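Golleck Shared Equipment Program

Golleck gives member companies access to equipment they would otherwise have to buy outright. Each member pays a monthly fee and reserves items through the Wurex booking desk, which is open until 3 p.m.

The standard plan covers 13 equipment categories and allows two active reservations at a time. Companies with more than 50 employees are placed on the extended plan — terms are set out in a separate agreement.

Members may also list their own idle equipment and receive credit toward future fees. Listed items are inspected before release and remain the property of the listing company.

Plan changes take effect at the start of the next billing month. Inquiries should be directed to Felicidad Tolentino, Member Accounts.
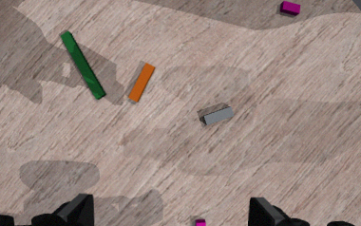
Rendered view: blocks on a grained surface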